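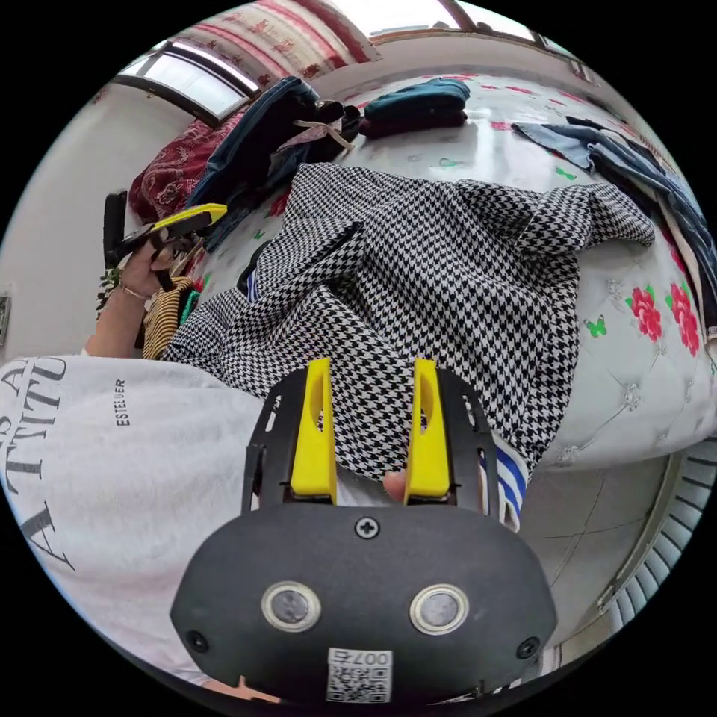 Von Oisín Ó Briain, Mitglied im Heimatverein
Dienstag, 14. Juli
Lesezeit: 2 Minuten

Wer das Heimatmuseum in Redham noch aus der Zeit vor dem Umbau kennt, wird die alte Telefonvermittlung vermissen. Sie ist nicht weg, sie steht jetzt im Obergeschoss, und dort durften wir am Tag der offenen Tür endlich wieder hinein!

Bláthnaid Daly führte unsere Gruppe, 16 Leute auf einer ziemlich engen Treppe. Der Klappenschrank kam aus dem Postamt Madigan, wo er bis zur Umstellung auf Selbstwahl in Betrieb war. Danach lag er jahrzehntelang zerlegt in einer Scheune (die Stöpsel in Marmeladengläsern, die Schnüre auf einem Heuboden). Elf Winter hat die Werkstattgruppe daran gearbeitet, und man darf tatsächlich selbst stöpseln. Ich habe eine Verbindung vom Obergeschoss zur Kasse hinbekommen – beim dritten Versuch, aber immerhin.

Am längsten stand ich vor dem Dienstbuch. Darin ist jedes Ferngespräch eingetragen, in einer wunderbar geraden Handschrift, und im Dezember werden die Zeilen so dicht, dass die Tinte ineinanderläuft.

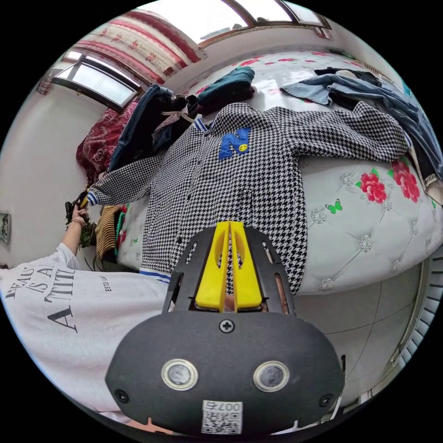 Kimutai Rashidi fragte, ob die Telefonistinnen denn mithören konnten. Konnten sie, sagte Frau Daly, und im Ort habe das auch jeder gewusst.

Im Nebenraum werden gerade zwei Wandapparate hergerichtet, einer davon aus dem Gasthof Grasier. Die Kurbel klemmt noch. Ich fahre im Dezember wieder hin, dann soll er läuten.

Kommentare (2)

In-ho Noh: Danke für den Bericht! Ist das Dienstbuch auch digital einsehbar?

Ailbhe Buckley: Meine Tante hat in Madigan gestöpselt. Ich zeige ihr das heute Abend.

Kontakt | © Heimatverein Redham | Nach oben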